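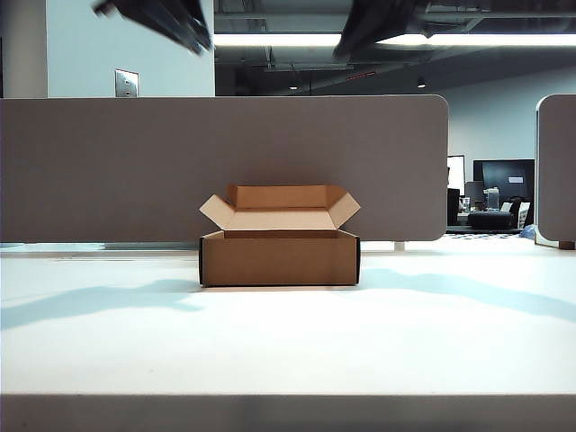 Gripper drift on Anley box cell traced to finger mount, not vision

Oct 20, 2020

By Felista Mabula

The two-finger box handling cell at Anley is back on its normal schedule after a service stop that covered the gripper, the wrist cabling and the table reference. The cell handles mailer-style corrugated boxes on a white tabletop with gray upholstered partitions behind it. Its main routine is lid closing: the box is presented open, side flaps folded out, and the fingers come down from above to fold the flaps and bring the lid over.

Operators had reported that the left finger was landing short of the side flap on a growing share of cycles. In a log of 589 closing attempts kept by Elibariki Kioko, 54 ended with the left flap missed or only partly folded. Right flap misses in the same log were too few to separate from badly placed boxes.

The first suspicion fell on the camera calibration, which had last been redone in March. Kioko repeated it twice and got the same result within the tolerance of the target plate. Box position reported by the vision software also agreed with a steel rule laid on the table. The error appeared only when the fingers opened to full width and the arm moved at production speed.

Rehema Rashidi, who maintains the cell, removed both fingers and found that one of the two dowel pins in the left finger mount had worn its hole oval. At rest the finger sat square. Under acceleration it could rock in the mount and arrive at the flap late and slightly rotated. The screws were still at their marked torque, and the monthly check had passed for that reason.

"We were checking the screws, and the screws were fine," Rashidi said. "The pin locates the finger. You have to take the finger off to see the pin."

The mount was replaced with a spare from Gkikas, the shop that machined the original set. Both pins were changed at the same time. The right mount showed light marking on one face and was left in service, with a note to look at it again at the next stop.

With the arm already parked, Rashidi also rerouted the gripper cable. The old run crossed the wrist joint under a single tie and had begun to polish its own jacket. The new run has a longer service loop and two clamps, one on each side of the joint. Jog tests through the full wrist range showed no pull on the connector.

Table reference was the last item. The arm touches off at 8 points on the white surface to build its height map, and the points nearest the front edge had drifted from the stored values. Two leveling feet were adjusted and the map was taken again. The partitions, which stand on the same tabletop, were put back against their stops before the restart so that the background seen by the camera would match the stored one.

Restart followed the usual sequence. The arm was run over an empty table at reduced speed, then over a single open box with the fingers spread and held high, without contact. Contact cycles came after that. Nassoro Waweru, who runs the closing program, asked for 400 cycles at production speed before signing the cell back over. The left finger missed no flaps in that run. Three cycles were stopped by the operator for boxes with a torn rim, and those were repeated with new stock.

Waweru has not changed the approach path. An earlier attempt to work around the misses had moved the left approach point inward, and that offset has now been taken out again. Anyone holding a local copy of the closing program from before the stop should delete it and load the current one, as the old offset will drive the finger into the side wall of the box on a sound mount.

The service sheet has been revised in two places. Fingers now come off at every second monthly check, with a go/no-go gauge tried in each pin hole. Finger play is also measured with a dial indicator at full opening, with the reading entered by hand beside the torque check. The earlier sheet asked only for a visual inspection.

Zoi Kouris at Favville, where a second cell of the same build is used for the Cultness packing line, said the mounts there would be gauged at the next planned stop. The Favville cell runs narrower boxes and seldom opens to full width, and its log shows no comparable pattern of misses.

Spare mounts and pins are held in the tool cabinet at Anley under the gripper heading. Requests for the revised service sheet go to Rashidi.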